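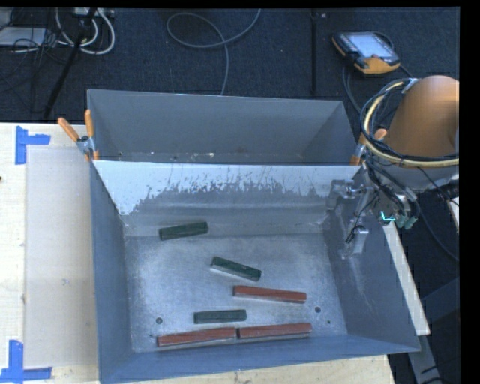 Green and reddish-brown blocks in a grey metal bin.

Re: [tabletop-makers] Colours for the Stindville trains
From: Darren Haworth

On March 16, 2023, Esfahani wrote:

> Hello all, first post after a long time lurking. I'm finishing a railway game called Stindville, four players, 400 bits of track on the board by the end if everybody is greedy. At the weekend my brother-in-law played it and spent half the evening laying his track next to mine by mistake. He's red-green colour blind and I'd never thought to ask. My four colours are dark green, brick red, mustard and a mid brown, picked because they look like old railway posters and I love them dearly.
>
> Do I have to throw the lot out and go to the usual bright blue and yellow? And is there a way to check before I pay for a print run? I can't keep ringing my brother-in-law.

Welcome out of the shadows! This is my favourite subject in the whole hobby, so get a cup of tea.

I'm colour blind myself (the common sort, weak on green) and your four colours are more or less a list of things I can't tell apart under a lamp. Dark green and a reddish brown are the worst pair for me. Side by side in daylight I can often get them, but put one at each end of a table and ask me which is which and I'm guessing. Mustard I'd probably manage. The mid brown would wander off and join whichever neighbour it was nearest.

But please don't throw the posters out! You can keep nearly all of that look. What saved my own game, Zilberg, was thinking about light and dark first and leaving the colour until later. Zilberg is a mountain village game with 100 wooden markers, and the first set was all in lovely autumn shades of about the same darkness. I took a photo of the board, turned it grey on my phone, and every marker came out the same grey. It explained a great deal about why I kept losing.

So here's what I'd do with yours. Keep the dark green and make it really dark, pine needles on a wet day. Take the brick red a long way up towards a pale salmon or a faded terracotta. Leave the mustard where it is. Swap the mid brown for cream, or a deep railway blue if you can stand it (I think blue would look wonderful, and plenty of old posters had a big slab of it for the sea). Then do the grey photo. If you can put the colours in order from dark to light without thinking, most people will be able to play. If two of them match, move one and take another photo. It costs nothing and it's oddly good fun.

The grey photo is harsher than real life, by the way. Hardly anyone sees no colour at all, so a set that passes it is in good shape, and a set that only just fails may still be fine. There are free simulators too, which show you a picture the way someone with each kind of colour blindness might see it. I use one for maps and card backs. They're a guide and they don't all agree with each other, so have a go with more than one.

The other half of it is shape, and this is where you've got a real gift of a theme. Trains! Give each company its own mark and print it on everything: a solid bar, a row of dots, a zigzag, a plain edge. On the track pieces it can be tiny as long as it's there. In Zilberg each family has a little roof shape cut into the end of the marker, and players who see colour perfectly well tell me they go by the roofs as well, particularly late in the evening when the light's gone yellow. Ask your printer early, though. Mine needed the stamp drawings 9 weeks ahead and I had nothing ready.

A few odds and ends that came from playing with strangers:

Don't use colour names in the rules without the mark beside them. "The brown player goes first" is no use to me if I don't know I'm brown. (I once played a whole round of somebody else's game as the wrong person. I was winning, too.)

Board background matters as much as the pieces. Green track on a green field is hard for everyone. A pale, slightly warm paper colour would suit your posters and make the whole thing pop.

Shiny pieces are harder than matt ones. The glare washes out what little difference there is.

Score track: put numbers on it, big ones.

For testing, do ask for players at your local club. Among men it's usually given as something like one in twelve, so any decent games night ought to turn up somebody. When I put a notice up in October for Zilent, the quiet card game I've been fiddling with for ever, I had three offers before the kettle boiled. People are delighted to be asked. Just don't hold up a piece and say "what colour's this, then?" We get that a lot.

One thing I'd love to hear from the rest of the list: has anyone tried different textures on wooden bits? I've a box with 1,186 spare cubes in it from the first Zilberg order and I've been scratching grooves into a handful with a junior hacksaw. They feel marvellous but it's slow going and I've run out of plasters.

Do send the new board when you've got it, in colour and in grey. I'd happily play a round of Stindville by post.

All the best,
Darren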